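Brurkorent Fabric and Pole Items: README

Maintained by Felicidad Magbanua
Last revised 08/03/2024

What this covers

Notes and tables on handling soft household items that have some stiff part to them: folding pieces with rods, fabric panels, straps and clips. The work was done in the Wanitz room over 7 sessions. The collection has 2623 entries. Each entry is one attempt to fold, open, straighten or put down an item, written up with its start state and its end state.

Plain laundry is not covered. For towels and shirts, see the Greslow tables.

How the items are grouped

Group A is fabric only. Group B is fabric with rods or poles. Group C is loose hardware and straps, entered by itself only when it was handled by itself. An item keeps its group even when the rods are out of view.

Dark fabric gets its own flag, dark_cloth, set to yes or no. Set it by the fabric color alone. Charcoal gray counts as dark. Close up, folds in charcoal fabric can be faint, and a bright strip between two panels is easier to follow than the creases in the panels themselves. 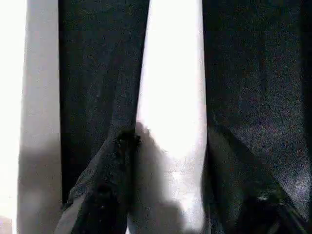
Llinos Maddocks asked for a third value, mixed, on the grounds that a gray panel with a pale one next to it keeps getting entered both ways. She would also like the old rows left alone until the wording is settled.

That request is open. For now, enter the panel being handled and put the other one in the notes column.

Straps and clips

A strap is logged with the item it belongs to — not as a separate row — unless it has come off. Use strap_held when the strap is gripped and pole_held when a pole is. Both can be yes in one entry. If you can't tell a clip from a buckle, write "fastener" and move on.

Sheets lying on the mat are logged as flat, folded or crumpled. Folded and crumpled may both apply. Seams in the mat are not folds. This was the most common mistake in the first session, and 39 rows were corrected for it in July. 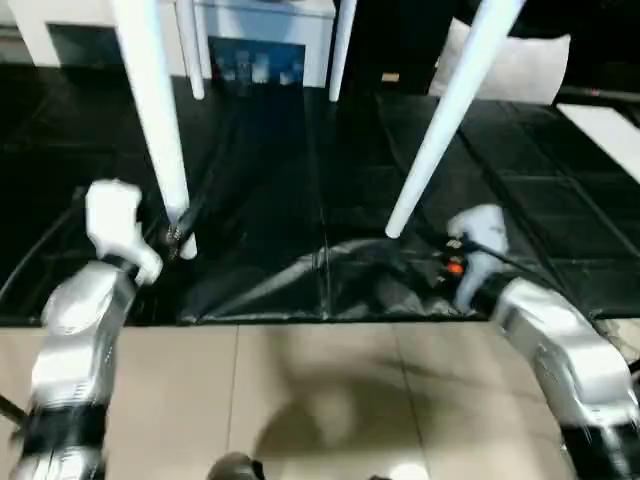
Black strap held near the end of a white pole, with a crumpled black sheet on the mat.

Folding pieces

For a folding piece, record the rods first and the fabric second. Rod direction is upright, level or diagonal. A panel with creases is still "open" if most of it is spread out. Give the color of the rods and the color of the fabric in separate columns, even when they match.
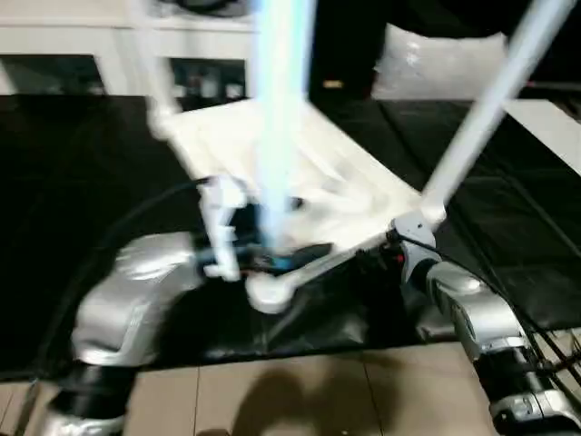
Group B notes
By Llinos Maddocks, for the Ruddock tables

White rods on a white panel are harder to sort out than black on black. Look for the ends. A rounded handle end is logged under handle_shape as oval or round, and the rod it seems to join goes under rod_near. Leave rod_near blank if you would be guessing.

Background furniture is left out of the item columns. A shelf or a pillow behind the table can go in room_notes.

Known gaps

Item weights are missing for about 60 entries. Session 4 has no end states for Group C. Fabric type was entered by eye, so treat "woven" and "felt" as opinions.

Corrections

Send the row number and the column name to Felicidad. Please don't edit the tables directly — the counts page is built from them.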